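Dirus build notebook, 16/05/2019

Long evening in the spare room, and I want to get this down before I forget which settings I changed. Yesterday's trouble was the right shoulder sagging whenever the arm went out straight, so I started there. I raised the holding gain from 400 to 500 and slowed the reach down a good deal, and it's a much calmer arm to stand next to now! The elbow still has that little buzz in it. I've listened to it so often that I may be imagining half of it.

After supper I moved on to the fruit routine, which is the fun part (and the part everyone at Zastoslow keeps asking about, so yes, I'm getting there). Apple on one of the middle shelves, the green one a bit lower in the next column over, basket in the left hand, straps on.

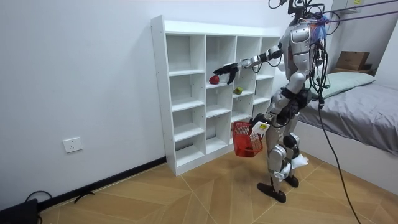

Right hand coming in over the apple, basket held low on the left.

I'm still not sure about bringing the fingers in from above like this. With a bigger cubby I wouldn't worry, but the knuckles need room under the shelf board, and I'd like to try a flatter approach with the wrist rolled. The Grakport folks had a wrist table for that, over 2000 lines of it, and I have a copy somewhere on the old laptop.

For next time: log the shoulder current through the whole reach, tidy the cable run off the hip before I step on it again, and rename the pose files, please, all 37 of them. I'd love to have both fruits in the basket in one go by July.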